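Drillusside Projects Reports Software People Contact
Projects > Heinonen > Grasp Planning > Progress Reports
Search this site Enter keywords Go

Heinonen Grasp Planning: Interim Progress Report
Prepared by Elli Hämäläinen, Drillusside, Cedville. Aug 7, 2021

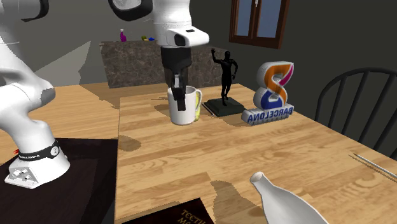 Figure 1. Simulated tabletop with the FRANKA arm, gripper fingers lowered into the mug.

1. Scope of this report

The report covers work on the planning and control software since the May review. Hardware purchases and staffing are reported separately. Of the four work items in the grant plan, item 1 (scene loading) is closed, items 2 and 3 are active, and item 4 (transfer to the physical cell) has not started.

2. Grasp planner

The planner, Grurkora, now generates rim grasps as well as side grasps for open containers. Candidates are scored on finger clearance, wrist angle and distance from joint limits. The previous version scored clearance against the bounding box of the object, so any grasp with a finger inside a mug was rejected before it reached the motion stage. Clearance is now computed against the collision mesh.

The change exposed a fault in the mesh import. Convex decomposition was closing the mouth of hollow objects when the part limit was set too low. The limit is now set per object in the asset file, and the loader prints a warning if a container mesh has no interior volume.

3. Motion and control

Approach and retreat segments are planned separately from the free-space move. The approach is a straight line in Cartesian space, checked against every other object on the table. Tall or thin neighbors such as the statuette are padded by a fixed margin. The margin is conservative – it removes some valid paths when objects stand close together – and will be made adjustable.

The gripper controller previously reported a completed grasp as soon as the fingers stopped moving. It now also requires a minimum contact force on both fingers. Timeouts return an error code to the task layer, which can request the next candidate.

4. Testing

The regression suite contains 29 scenes, all run nightly in simulation. At the close of the period three scenes failed. Two are planning timeouts in cluttered layouts. The third is a contact instability in the physics step that appears with thin walls, and shortening the time step hides it at an unacceptable cost in run time.

Scene assets still need cleanup. The lettering on the Barcelona sign renders mirrored, and there are dark patches on the tabletop. Neither affects planning, which does not use the rendered images, but both must be corrected before the perception tests in item 3 can be scored.

5. Changes to plan

We request that the start of item 4 be moved back by two months. The budget is unchanged. The perception interface will be frozen first, so that the Heinonen integration group can build against a stable message format.

6. Next period

Fix the thin-wall contact case or document a workaround.
Make the padding margin a planner parameter.
Correct textures and rerun the camera calibration scenes.
Release Grurkora logs in the shared format – draft schema attached as Annex B.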